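Lomar garment cell, the bad week: photos and notes

Posted February 24, 2022 by Debora

Putting these up fast before the review, sorry for the typos. Short version for anyone who wasnt in the lab: the red arm kept faulting on denim, we blamed the wrong thing for most of a week, and on the last day it pushed into the table harder than it should have. No one hurt. One tip bent, one cloth torn and swapped. Treasa Ó Briain has the full fault log if you want timestamps. Gallery page is mostly so the Testa people can see what the job looks like when we talk about it on the call.

Background, quick. The job is called Lelia. Pick a garment off the table, spread it, hand it on to folding. T-shirts fine. Towels fine. Jeans, not fine. First protective stop came on a pair of jeans, then 6 more before lunch the next day. Always on the way down, always over fabric, never over bare cloth. That last part should have told us something and it didn't.

What we thought it was: payload setting. New end piece went on the week before and the weight in the config was still the old one. Fixed that. Stops went down for one afternoon and came right back.

What we thought it was next: the cable. Swapped it. Nothing. Lost half a day re-routing it too, and then had to re-route it again when Treasa noticed the wrist could snag it at full rotation. So at least that got caught.
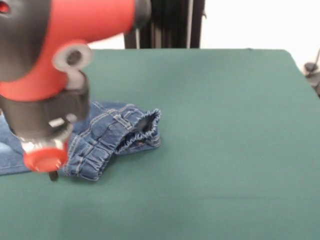

Lelia cell, arm down over the jeans. Elastic waist, crumpled, waist end to the right.

Elastic-waist jeans turned out to be the worst item in the whole bin. The waistband bunches up on itself and the height map reads the top of the ruffle in one pass and the cloth inside the opening in the next. Difference between the two readings was 16 mm on one grasp. The planner took the lower number. Arm goes down to a surface that isn't there yet, hits the bunched part, force climbs, stop.

And the stops were the GOOD outcome. Want to be clear on that. The contact limit did its job every time until the last run.

Last run: somebody (me) had raised the contact threshold the evening before to get through a test batch with no interruptions and did not put it back. No note on the board, no tag on the pendant. Next morning Treasa started a normal batch on the Brekeck controller, default speed, and the arm went through the jeans and into the table. She hit the e-stop. Around 2 seconds from contact to stopped, going by the log. Her hand was nowhere near but she'd been reaching in to straighten garments all week between picks, same as I had, so it was luck with the timing as much as anything.

Damage list
Tip bent, replaced
Table cloth torn through, replaced
Jeans ok, back in the bin
Arm passed the joint check, no play in the wrist that we could find

What changed already
Threshold is locked behind a password and I don't have it. Treasa does.
Any temporary setting goes on the board with initials and a time. If its not on the board it gets reset at start of shift.
No hands over the table unless the arm is parked and the pendant is in your hand. Yes also for straightening one sleeve.
Height map now takes the higher reading over a bunched area and creeps the last 10 mm.

Still open
Slow approach costs cycle time. Have not measured how much on the full bin yet, only on denim.
Do we want a second camera angle for waistbands. I say yes, Treasa says fix the software first.
Testa asked if the same thing can happen at their site. Same controller, same planner version, so yes, until they update. Please don't raise the limit in the meantime.
Start-up checklist needs rewriting, it still mentions the old gripper on page one.

Review with Lomar is in March, date to come. If you were in the lab that week and have notes or remember something different from what I wrote, send to me or Treasa before then. Denim runs are paused, shirts and towels carry on as normal with the new limits.

Debora Dal Bello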